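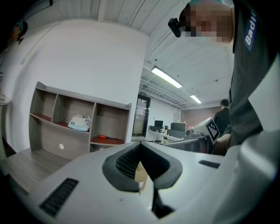

How should a cardboard box be packed so that it survives a move between two rooms or two towns? Heavy items go at the bottom, lighter items go on top, and the remaining gaps are filled with paper until nothing shifts when the box is tilted.

The following notes set out the practice I have adopted since my own move in October. Readers of the earlier entry on shelving will recall that I had 256 books to transfer to the new address in Ternby, together with a quantity of crockery.

Books should be placed in small boxes only. A large box filled with books cannot be lifted safely by one person, and the base is liable to give way on the stairs. Plates are to be wrapped singly and stood on edge. Cups may be nested in pairs, provided that a sheet of paper is laid between them.

Tape should be applied along the full length of the lower seam and then once across it — a single short strip is insufficient. Labels belong on the side of the box, where they remain legible after stacking.

Hayley Dawber has written to ask whether used boxes are acceptable. They are, if the corners remain firm and the old tape is left in place. Boxes that have been stored in a damp garage should be put out for recycling.

A further entry will deal with lamps and mirrors.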